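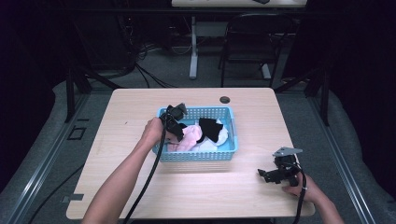 Fellness laundry corner, April walk-through
Room 23, my notes as I went

Table legs and bolts: OK. I leaned on every corner, no wobble!
Rounded corners: OK, nothing to snag a sleeve on.
Cable hole at the back: OK, but I'd love a cap on it (small socks, you know).
Basket rim and sides: OK, no cracks I could feel.
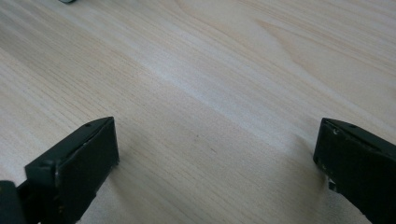

Tabletop finish: OK. I ran my palm over the whole thing and didn't pick up a single splinter. There's a tiny dark speck in the wood, maybe a knot, maybe dirt, so I've put it down as "wipe and look again" next month.

Outlet by the door: loose plate, ticket 3911 is in.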